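Gripper width drifts between demos, hand-held pair, compartment box task
Posted in: Teaching by demonstration > Hardware and calibration
Tags: hand-held grippers, calibration, width

Posted by pultthorpe_bench
October 28, 2024

We collect demonstrations with two hand-held grippers, one per hand, and train a policy that later runs on two arms. The task is sorting: small wrapped packets go in the outer cells of a compartment box, cups and lids in the middle. We have 269 demos recorded since July.

The logged opening width does not return to the same value when the fingers are fully open. Left is stable. Right drifts by up to 2 mm over a session of 40 demos. The replayed trajectories then close too early on the packets and push the cups.

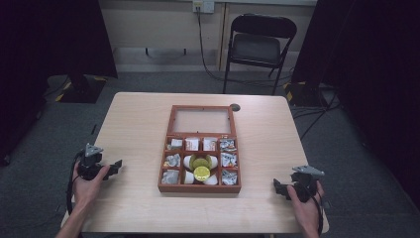
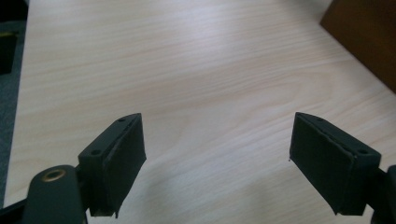

Width is computed from the wrist camera, with no encoder in the loop. We run the Schumacher width script with default settings and calibrate once each morning. Lighting is fixed. The fingers have foam pads on the inner faces, and the script takes the pad edge as the finger edge. Is that a bad choice, and is there a way to correct the demos we already have?

Posted by ovelham_lab

Yes, the pad edge is the problem, or most of it. Foam compresses and the cut edge frays, so the detected line moves. In your close view of the fingers the edges are already rough. Each finger also has two small round holes in the top face. Those are fixed to the hard part. Track the holes and apply a constant offset for pad thickness.

For the old data:

1. Find the fully open pose at the start and end of each demo.
2. Take the difference from your calibrated maximum.
3. Interpolate over the demo and subtract.
4. Drop any demo where the two differ by more than 0.5 mm.

We lost 28 demos that way on a similar set and retrained without trouble. Calibrate at every battery change as well as in the morning.

Posted by Punis

Had the same thing, replaced the pads, went away for a week. Check the screws too.

Posted by pultthorpe_bench

Switched to the holes. Right side now repeats within 0.2 mm over a full session. The old demos are being corrected with the interpolation. One note for anyone copying this: the hole detector needs a minimum contrast setting on black fingers, and the default is too high. Screws were fine.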